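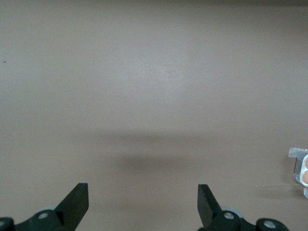
Matte top, taupe-gray, no pattern to it.

Titutlow Desk, the 102-inch... no, sorry, the Titutlow 66. Four months in

By Fitzgerald Wojcik
December

Print this page | E-mail to a friend

Quick one, I have a deadline and a cat on the chair. People keep asking about the desk so here goes.

Bought the Titutlow 66 in late summer. The 66 is the width in inches. Paid 300 on sale, plus shipping, which hurt. Came in two boxes, the second a week behind the first, so for a week I owned legs.

Assembly. Fine? Took an evening. The instructions are drawings only and step four is drawn from underneath, so I put the crossbar on backward and had to undo the lot. Bolts are good, proper machine thread into metal inserts. The little wrench they give you is junk, use your own. Two people to flip it. I did it alone and my shoulder let me know.

The top is why I bought it. Flat, dull finish, no glare off the window in the afternoon, which was the whole problem with my old Kandcombe (glass, never again). Pens don't roll much. Coffee rings wipe off if you get them the same day. Left one over a weekend and needed dish soap and some elbow. Shows dust less than the glass, shows greasy fingerprints more. Mouse tracks fine with no pad.

Wobble. At sitting height none worth mentioning. I type hard and the monitor stays put. Cranked up to standing it sways front to back, you feel it most when you lean your wrists on the front. Tightened everything in October and it got better, not cured. If you stand all day get something heavier, the Greenberg maybe, I used one at my sister's and it's a tank. Costs like one too.

The crank! It's a hand crank, did I say. 22 turns from sit to stand. Handle folds under but not far enough and I've caught my knee on it more than I'd like. Quiet though, and no motor to die on me.

Cable tray is a joke. Thin wire thing, holds one power strip if the strip is small. Took it off, screwed a strip straight to the underside, much happier. Pilot holes first.

Customer service: one leg came with a missing foot pad. Wrote to them, got a reply the next morning from somebody named Souad Kabbaj and the pad showed up in an envelope before the week was out. No forms, no photos asked for. Good marks there.

Would I buy again, yes at the sale price. At full price I'd think harder. Deep enough for a monitor arm plus a notebook in front, and the clamp hasnt left a mark so far. Corners are rounded off a bit, nice if you have a hallway-sized office like me.

Will do the Tineo shelf next if I ever get it on the wall.

Comments

Marichka Pylypenko
Same desk, same knee. I turned the crank around to the left side, there are holes for it. Check under the lip.

Fitzgerald Wojcik
Had no idea. Trying that tonight, thanks

Hazel Yazzie
Does the sway bother you on video calls? My camera sits on the monitor and I stand for most of mine.

Fitzgerald Wojcik
A little if I'm typing notes. Not if I'm just talking.

Tamsin Ruiz-Ortega
Returned mine, too tall at its lowest setting for me (I'm 5 foot 1). Wish reviews would give the lowest height.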